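Wistier Desk – Assembly and Care Guide
Section 6: Fitting, Adjusting and Using the Drawer

6.1 Before you start

The drawer is supplied assembled. The two runners are already fixed to the underside of the tabletop and must not be removed. Read 6.4 before putting anything heavier than stationery in the drawer.

Tools needed: one cross-head screwdriver, one soft cloth.

CAUTION: Keep fingers off the top edge of the drawer front when closing. The clearance under the tabletop is small.

6.2 Inserting the drawer

1. Pull both runners fully forward until they stop.
2. Hold the drawer level and set its rear corners on the runners.
3. Push back slowly until both catches click. If only one clicks, pull the drawer out and start again.
4. Open and close the drawer five times over its full travel.

Note: Stiffness during the first few strokes is normal. Do not oil the runners. Oil collects dust and marks the wood.

6.3 Working position

For everyday use, leave the drawer partly open while sorting and close it before writing or leaning on the tabletop. Lamps and other items with a narrow base should stand toward the back of the top, clear of the front edge, with the cord routed behind the desk.

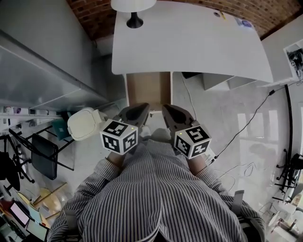

A customer writing in June asked whether the drawer could stay open all day, as small parts were being taken in and out of it constantly. It can, provided nothing rests on the drawer front and the load is within the limit given in 6.4. The same customer reported that pencils rolled to the back each time the drawer was shut. The Kasano insert tray (part 691, sold separately) prevents this.

6.4 Load and contents

Maximum load is 53 pounds, spread evenly. Place heavy items at the rear. Do not store liquids, open ink or damp cloths.

CAUTION: Never use an open drawer as a step or a seat.

6.5 Leveling the drawer front

1. Close the drawer and compare the gap at the left and right ends.
2. Open the drawer and find the adjusting screw on each runner.
3. On the lower side, turn the screw clockwise a quarter turn.
4. Close, check, and repeat if required. Do not exceed two full turns.

6.6 Care

Empty the drawer every 30 days of regular use and wipe the bottom with a dry cloth. Brinkmann runners are tested to 3,000 cycles at full load. Replace them in pairs. Replacement sets are available from Sonow dealers – quote the number stamped on the left runner.

Continue to Section 7: Moving the Desk.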